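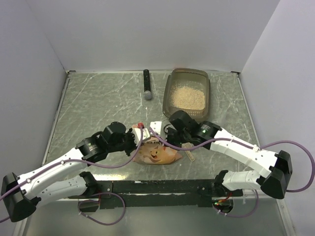
Kam-wah Yeh asked under my last review whether marble-pattern bench covering looks cheap once it is down, and whether the veins repeat so often that you notice. My answer at the time was that I'd only had the stuff in for a week and couldn't say. I've lived with it since February, so I can answer now, and cover the rest of it as well.

Skodeck Bench Cover, grey marble
Posted Dec 12, 2025

The colour first, as that was the thing I got wrong when ordering. On the website it is a mid grey. In the room it shifts. Under cool light it is grey, and from the other end of the bench it goes a bit green. If you're matching it to a cool grey wall, get the sample. I didn't, and I had to get used to it. The walls around mine are plain and pale, which helps, and I wouldn't put it next to a strong colour.

The veins are thin and white. They do repeat, but you have to go looking for it. Jeltositz makes a similar cover with much heavier veins and I had that one in the laundry for a couple of years. You could pick the repeat from the doorway. Skodeck is better on that point. To answer Kam-wah directly, it doesn't look like stone and I don't think it is trying very hard to. It looks like a tidy bench.

Fitting
I paid $28 a length. The lengths are 232 cm and I trimmed the first one to 215 with a Stanley knife and a steel rule. It cuts cleanly. The backing sheet is a nuisance and tears if you pull it quickly, so go slow and keep the angle low. I had one bubble near the back corner and let it out with a pin.

Edges are the weak part. Left raw, they lift. Skodeck sells its own trim but it was out of stock, so I used narrow metal strip along the sides and would do the same again. It gives crumbs and grit something to stop against, and you don't snag a sleeve on it. Put the strip on last, after the surface has had a day to settle.

Daily use
I use the bench for odds and ends more than food. Parcels get opened on it, pet things get sorted on it, bags get dumped on it. Paper slides nicely on the surface and doesn't catch. Brown paper bags are a decent test, as the folded corners can be scratchy, and they have left nothing I can see. The pattern also hides dust well, good or bad depending on how often you wipe down. I run a damp cloth over it and that is about all the care it gets. 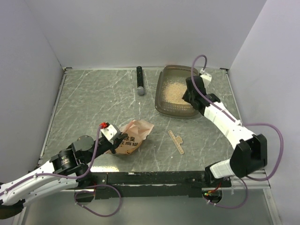
Crumpled paper bag with 除臭 豆腐猫 on the front, lying on the grey marble pattern.

For anyone who can't read it, the lettering has to do with deodorising and tofu, as in tofu cat litter. Litter dust is fine and pale and on my old dark bench it showed up straight away. On this one I can't see it unless I crouch down and look along the surface. Wipe anyway.

What it doesn't like
Heat. The leaflet says no hot pans and I have taken it at its word. Palacios sells a thicker cover that claims to take a hot mug, at nearly twice the price, and I haven't tried it.

Texta. Black came off with metho, but red left a faint pink mark that is still there.

Dragging anything with metal feet. I scratched it once with a clamp, a short pale line that could pass for a vein if you're generous.

Buying it
The code on the label for grey marble is 782. There is a second grey with a different code that looks much the same in the thumbnail - check before you pay, because Wulwood, where I bought mine, won't take back opened lengths. Delivery was fine. One of the tubes had a crushed end but the cover inside was all right.

I'd buy it again for a workbench, a laundry or a spare room. I wouldn't use it beside a stove. Four out of five, with the point off for the edges and for trim that was still out of stock when I looked last week.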